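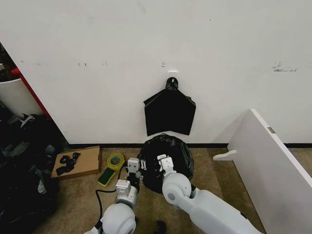
Robot corner: the bag job bites back

It has been a lively few weeks for the Jamandale setup, and I promised a proper write-up of the fault that stopped us on 12th October, so let's get into it!

The task sounds like nothing. Two arms, one small bin, one black trash bag, get the bag over the rim. We had 800 good runs behind us and were closing in on 900 when the right arm closed on the bag and simply kept going. The gripper has a force limit of its own, and so does the arm, and we had assumed the lower of the two would always win. It doesn't. After the last update from Tastton the gripper limit went back to its default on every restart, and the arm kept pulling against a bag that was already snagged on the other side. The bin tipped, the left arm tried to follow its bag down to the carpet, and the whole thing ended in a joint fault with both arms locked.

Fiachra Cullinane was at the stop button and hit it quickly. No one was hurt and no parts were broken, but a finger in there would have had a bad day, so we have treated it as a safety report and not as a software bug.

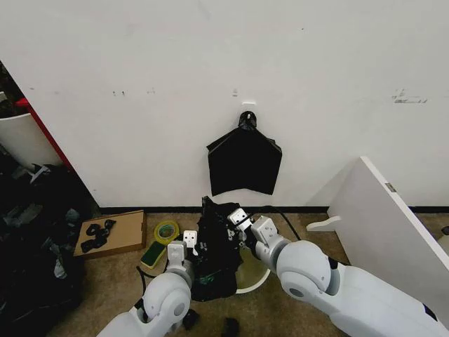 Thin plastic makes all this much harder to catch, and I find that part fascinating. A box pushes back when you squeeze it. A bag gives and gives, the force reading stays low, and then the slack runs out all at once — by which time the arm is moving at full speed. Our old threshold only looked at the reading itself. The new one, worked out with the people at Irnham, looks at how fast it climbs, and it drops both arms to a crawl as soon as either gripper has hold of plastic.

Until we have 500 clean runs on the new settings, please do the following:

Check the gripper limit on screen after every restart.
Keep hands out of reach until both arms show as parked.
If a bag snags, press stop first and free it afterward.
Write down the fault code before clearing it (Assunção needs these for the log!).

If all goes well we go for the full 1000 in February. Spare bags are always welcome, the thinner the better.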